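Speaker notes – Budgeting for hand-held gripper collection in homes
Last updated: 2/6/22

Slide 1. Title

Say what the talk covers: purchase, spares, storage, and site time for hand-held grippers used in bedrooms and kitchens. Say what it leaves out: arms, mobile bases, model training. Questions at the end, except on prices, which can be taken as they come up.

Slide 2. Starting point

The Kemcombe site asked for equipment in one lump. The request had a single line reading "grippers and accessories" and a total. Finance sent it back. The second version split the request into capital, consumables, and labor, and that is the structure used for the rest of the talk.

Point out that labor is the largest of the three by a wide margin. People in the room will expect hardware to be first.

Slide 3. How many units

One operator uses two grippers, one per hand. Count in pairs. A single spare covers either hand only if the bodies are identical, so check this with the supplier before ordering.

Kemcombe plan: 8 units. That gives three operators a pair each and leaves one pair on the shelf. Gisville asked for the same count with four operators and no shelf pair. Their first failure took an operator off the schedule until the repair came back. Do not dwell on this, there are people from Gisville in the audience.

Slide 4. Consumables

Finger pads are the main item. Price used in the plan is 428 for a full set of pads and fasteners per site per quarter. The earlier quote was 386, without fasteners. Use the higher figure. Screws go missing during pad changes and the small packs cost more each.

Also in this line:
– storage cards and readers
– cables, two lengths
– cleaning cloths
– hard cases, one per pair

Cases are a one-time purchase but fall under the capital threshold, so they sit here. Someone will ask.

Slide 5. Task props

Household items are cheap and get left out of budgets. Bedding is the exception on cost. A bed task needs a comforter, several pillows, and at least two blankets of different weight and print. Buy from ordinary stores. Matched sets save money but give less variety, and variety is what the site is paying for.

Laundry is a running cost. Ledesma put it under facilities and then could not get it approved. Put it under props.

Slide 6. Site time

Plan sessions in blocks. The block includes setup, the recorded tasks, resetting the props, and the data check. In the Kemcombe schedule the reset for bed tasks takes longer than the task. A folded blanket has to be opened, moved, and put back to its start position before the next take. Kitchen tasks reset faster.

Allow 5 blocks a day per operator as a ceiling. Higher numbers look good in the proposal and get cut back in the first month.

Go to the picture and leave it up while talking through the block: one operator, both tools in use, a folded fleece blanket on top of a comforter, pillows at the head of the bed. Note the working height. Beds are low and the operator leans over, so breaks go into the labor line. Note also the window on the left. Daylight changes over a session, and a site that wants constant light has to budget for blinds and lamps.

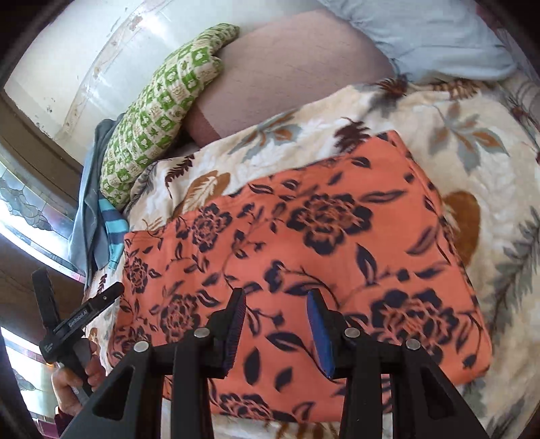 Slide 7. Purchase order and timing

Order in two stages. Stage one is one pair, one case, and one set of pads. Run a full week of blocks with it. Stage two is the remaining units, placed in April if the first pair passes the data check.

The project name on all orders is Hiltadska. Orders without it go to the general queue.

Ask suppliers for three things in writing: lead time on single fingers, whether pads are sold separately, and repair turnaround. If the supplier only sells complete units, raise the shelf stock from one pair to two and rerun the total.

Slide 8. Open items

– Insurance for equipment carried between homes. Two quotes in, third pending.
– Who pays for damage to props in rented rooms.
– Whether the Gisville units can be moved to Kemcombe at book value.

Leave this slide up for questions.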